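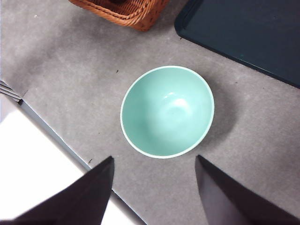

Page last changed: 7th April

Can it do the washing-up yet?

Short answer, no. Longer answer took most of a morning and two pots of tea, in a unit on the edge of Fustham where a small outfit called Linine is trying to get a robot arm to clear a table. I went to talk to the engineer who runs the trials. She asked to be left unnamed, as the firm that pays for the work, Vuveck, likes to do its own announcing. Fine by me.

She starts with bowls. Everything there starts with bowls.

"People want to ask me about ironing," she says. "I want to talk about a bowl. If you can't pick up a bowl you can't lay a table, you can't clear one, you can't load a rack, you can't feed the cat."

The one in question is pale green and glossy, on a speckled grey top, seen from the wrist of the arm with a black finger either side. Empty. A wicker basket and a big dark tray near by. Looks like nothing. I said so.

"It does look like nothing. That's a hard one, though. It's shiny, so you get a bright patch in the middle from the lights and the software has to learn the patch isn't a thing. Then there's the shadow down one side. And it's wide. You've got two fingers and they want something narrow to close on."

So how do you pick up a bowl with two fingers?

"How do you do it? You don't think about it. Thumb inside, fingers outside, pinch the rim. Or both hands underneath if it's soup. The arm has to decide. Go across the whole width and hope the fingers open far enough, or go for one side and pinch. Pinching is better mostly, but then it hangs off one edge and if it's full you've got cereal on the floor."

They don't do full. Not yet. She says that's next winter's job, December if the money holds, and pulls a face.

I asked what the success rate was, expecting to be fobbed off. She went and got a notebook instead. Since the last change to the software the arm has made 637 tries at moving a bowl from the table to the tray. She wouldn't give me the number that worked ("Vuveck would have my head") but she would say it is good enough to show visitors and not good enough to leave alone overnight.

"My test is, would I go home. Would I switch the lights off and go home and leave it with my own crockery. No. I wouldn't."

What goes wrong?

"Boring things. It comes in a finger's width too low and nudges it. Bowl slides, it chases it. You get this slow chase across the table, quite sad to watch. Or it gets hold, lifts, and puts it down on the lip of the tray so it's tilted. Then it thinks it's finished."

The tray's raised edge is a sore point, clearly. A person's hand feels the bump and shuffles along a bit. The arm has to see it, and the tray is very dark and the edge doesn't show up much. I asked why not just buy a tray with no edge.

"Because cafes have trays with edges! That's the whole thing. You can make any robot look clever if you get to choose the kitchen."

Which brings us to Cuervo, a cafe in town that has agreed to take an arm for a trial. One table, one station, out of the way of the coffee machine. Customers bring their things back to a counter and the arm sorts them – bowls here, cups there, rubbish left for a human. She has been over to look at the counter and came back worried.

"It's narrow, there's a window behind it, and the light changes all day. We've got nice even light in here. There it'll be bright at ten and gloomy by three. And people don't put things down tidily, they stack them. Spoon in the cup, cup in the bowl, napkin shoved in on top."

Can it unstack?

"Two things, sometimes. Bowl and a spoon, if the spoon sticks out. Three things, no."

I'd half expected more of a sales pitch. I did try asking about the home. Would I have one by the time my knees go? She was kind about it, but.

"At home it's worse than the cafe, you know. A cafe has one sort of bowl. You've probably got 20 sorts of everything, and some of it's on the stairs. The shop floor will come first, I'd say. Shelf filling, sorting returns, that kind of job, where it's the same box again and again. Then cafes and hospitals. Homes last."

And the basket? I'd been wondering about the basket. She says wicker is its own misery. All that weave, the strands, gaps between them, and it gives when you squeeze it. The arm can be told to leave it alone and does. Asked to carry it somewhere, it dithers.

"A child of three could drag that basket across a room. Wouldn't do it nicely. But it'd get there."

Does that get her down at all?

"No. Well, Tuesdays-and-rainy-days sort of down. I used to work on machines that did one movement behind a fence, thousands of times, and they were brilliant at it, and if you put the part in backwards they'd happily smash it. This one looks first. It's slow and it gets it wrong, but it looks. I find that exciting, I can't help it."

How slow is slow, I asked, meaning the bowl. She handed me the stopwatch. Table to tray, 20 seconds, on a try that worked. I can do it in 2, and I'd have taken the basket with me. Mind you I'd also have been grumbling, and I'd want paying by the hour.

I asked what the staff at Cuervo make of it. Mixed, she says. One of them wants it to do the grill pan, which everybody hates, and was very let down to hear it can't go near the grill pan. Another asked straight out if it was there for her job.

"I told her the truth, that it can't do her job. It can't do a tenth of it. She talks to people, she wipes down, she spots when the milk's off. What I can't tell her is what her boss will think in five years time. I don't know that, and I'd be lying if I said I did."

We stopped there as the next run was due. I washed up my own mug on the way out. Sink's by the door.

The Cuervo trial has no start date yet. I'll update this page when it gets one, and go back to see how it copes with teh window.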